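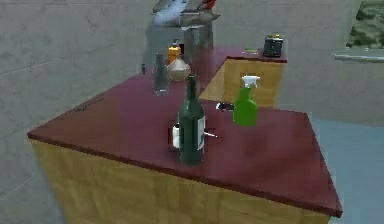 Figure 4. Kitchen layout from the Prultness set, with the arm above the counter. The dark green bottle and the green spray bottle are both target objects.

4.3 Comparing the two grippers in household scenes

The bench tests in the previous section used single objects on a flat plate. Those tests are easy to repeat, but they say little about what happens when the target has neighbours. We therefore ran both grippers again in the simulated kitchen from Prultness, keeping the arm and the planner the same and changing only the hand and, in the second half of the study, the controller.

The Donus gripper has two parallel fingers with flat pads. The Viseck has three jointed fingers that close around an object and settle against it. The Viseck is wider when open, and we expected this to count against it on a crowded counter. Both hands were modelled from the makers' drawings, with pad friction set to the values we measured on the bench. We didn't tune friction per object, even where doing so would have brought the simulated results closer to the real ones.

Each episode started with the arm in a fixed rest pose over the counter. The object positions were drawn at random within limits, then checked so that no two objects overlapped. The planner was given the name and pose of one target and had to pick it up, lift it clear of the surface and hold it while the arm moved sideways. An episode counted as a success if the object was still in the hand at the end of this move. Knocking over another object didn't count as a failure, but was logged. In all we ran 1,865 episodes.

Tall glass bottles were the most useful targets for telling the hands apart. A parallel hand can take a bottle by the neck or by the body, and the planner picked the neck whenever it could reach it. With Donus this gave a quick and tidy grasp, although the bottle often swung during the sideways move, and most of the drops in this group came from that swing. Viseck took bottles by the body and held them steady, but its third finger needed free space behind the bottle. Where a smaller object stood close by, the finger pushed it away or stopped against it. We logged contact of this kind in 494 episodes, nearly all of them with Viseck.

The spray bottle gave a different picture. The trigger head sticks out to one side, so a grasp from above has to be turned to suit it. Donus handled this well once the wrist angle was right. Viseck tended to close on the head before it reached the body, and the resulting grasp was poor even when it passed our test. A stricter test, with a shake at the end, would probably have widened the gap between the two hands on this object.

Flat things were hard for both. A fork or knife lying on the worktop leaves almost no room for a fingertip to get under it, and the planner's habit of approaching straight down made matters worse. We report these episodes separately and leave them out of the pooled rates.

The floor targets were added after the first round of counter trials. 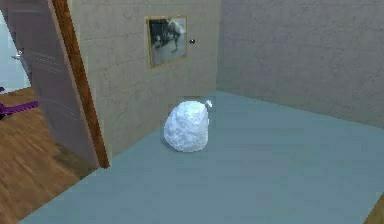 A tied refuse bag has no fixed shape in real life, but the version in our scenes is a rigid body with a lumpy surface mesh. This is a large simplification. It means that the only sensible place to hold the bag is the knot, and that the rest of it won't give when the fingers press on it. Donus could pinch the knot in most layouts. Viseck could too, but its fingers met unevenly on so small a part and the bag turned in the hand as it came up. We wouldn't draw much from this beyond the point that small raised features suit the parallel hand.

Walls caused more trouble than we had planned for. When the bag was placed near a wall, the forearm had to come in from the open side of the room, and the planner spent a long time rejecting paths that would have clipped the plaster. Some of these searches ran out of time. They were scored as failures of the planner and not of the hand, and they are listed under their own heading in the results table. The door was left as a static object throughout, so paths that might have pushed it aside were never considered.

The second half of the study swapped the stock position controller for Ashby, a compliant controller that lets the wrist give way when the measured force rises. The stock controller holds its course until a force limit trips. Ashby needs a force reading at the wrist, and in simulation this reading is cleaner than any real sensor would supply. We added noise and a delay of up to 200 ms to make the comparison fairer. The longest delays made Ashby hunt around its target, mostly when the fingers were already touching something stiff.
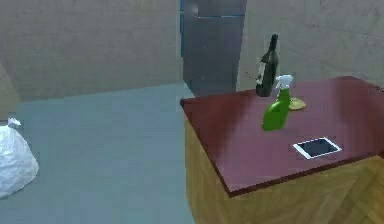

Figure 5. Part of the counter in the layout used for the controller runs. The phone lies flat near the front edge, and the white bag is on the floor to the left.

We ran 448 episodes with Ashby, split evenly between the hands. The gain was small for Donus. For Viseck it was clear, and it came mainly from layouts like the one in Figure 5, where one bottle stands close behind another and a finger has to find its way between them. With the stock controller, a finger touching the rear bottle was enough to tip it. With Ashby, the hand shifted slightly and often carried on to a good grasp. The phone remained out of reach for both hands under both controllers — the fingertips slid along the glass or pressed it into the surface — and compliance alone did nothing to help.

One side effect should be noted. Ashby was slower in almost every episode, including the easy ones. Part of this is our own doing, as we set one stiffness for all targets and chose it with the bottles in mind. A softer setting for the approach and a firmer one for the lift would likely win back some of the time, but we haven't tested this.

The grasp rates for each hand, target and controller are given in the next section, along with the contact counts. Rates for the floor targets should be read with the planner timeouts beside them.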